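Winch for a Skotar 6x6: synthetic or steel?

pkrasniqi
Fitting a winch to the Skotar this month. The dealer offers the Dadska with 20 m of steel cable or the same drum with synthetic rope. Mostly bog and wet clay, load bed seldom over 100 kg. Any reason to pay extra for the rope?

mudlark40
Rope. It weighs far less over the front axle and stores less energy if it parts. Change the fairlead at the same time — a roller set that has run steel will have burrs.
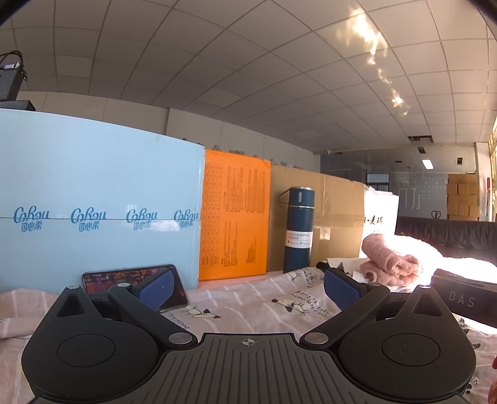
Re: Winch for a Skotar 6x6

totmont_tracks
Disagree for clay. Grit works into the weave and cuts it from the inside. I had 395 hours on a steel cable before replacing it, and my first rope went in one winter at Totmont.

mudlark40
Did you wash it? Spool it out, rinse it in a bucket, dry it, spool it back under load.

totmont_tracks
Twice. Not doing that after every job. 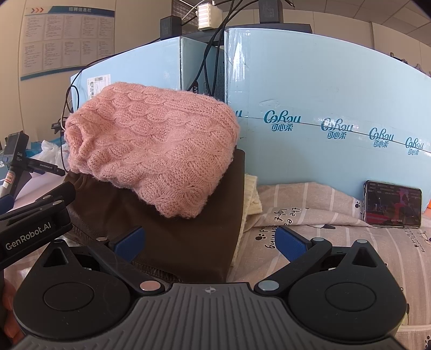

If you do go for rope, buy the Zupan sleeve for the first few metres and check the drum brake. Some put the brake inside the drum, where it gets hot enough on a long lower to glaze the fibres.

pkrasniqi
Brake is outside the drum on this one, according to the manual. What about the battery? The standard one is 40 Ah.

mudlark40
Fine for short pulls with the engine running. Use heavier cable to the solenoid and keep the run short.

pkrasniqi
Going with rope and the sleeve. Will post the wiring once it's in.
Panagiotis Krasniqi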